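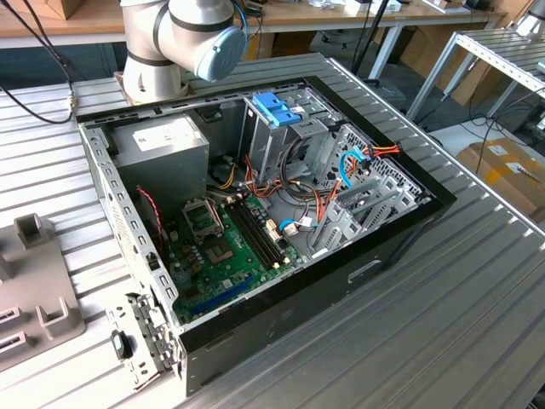

## Putting a processor in an older desktop

This guide is for the old office towers, the kind with one green board, a fan on the processor and a lot of cables in many colors. In August I repaired a few of them for the reading room in Skeresard, and I wrote down the steps in the order I do them now.

**You need**

- a Phillips screwdriver
- a processor that fits your socket (check the number in the manual)
- thermal paste
- a dry cloth without fibers
- a small cup for screws

**1. Make it safe**

Shut down, pull the power cord and hold the start button for 17 seconds. Lay the tower on its side and remove the side panel. Touch bare metal of the case before you touch the board.

**2. Move the cables**

Push the power cables gently to one side. You don't have to unplug the drives. If a data cable is in your way, lift it over the edge of the case - do not bend it sharply.

**3. Open the socket**

Press the lever down a little, then out to the side, and let it rise. Open the metal frame. Look at the contacts with a lamp, but keep your fingers away from them.

**4. Set the processor**

Hold it only by the edges. Find the small triangle on one corner and match it with the mark on the socket. Lower it straight down. It must lie flat with no pressure. Close the frame, then bring the lever down and hook it. The lever is stiff, and this is normal.

**5. Paste and cooler**

Wipe the top of the processor. Put one drop of paste in the middle, the size of a grain of rice. Fasten the cooler crosswise, a few turns for each screw, and plug in the fan.

**6. First start**

Connect screen and keyboard before you close the panel. Enter the setup and check that the processor name is correct. If the screen stays dark, switch off, pull the cord and check the memory first. I lost one evening in this way.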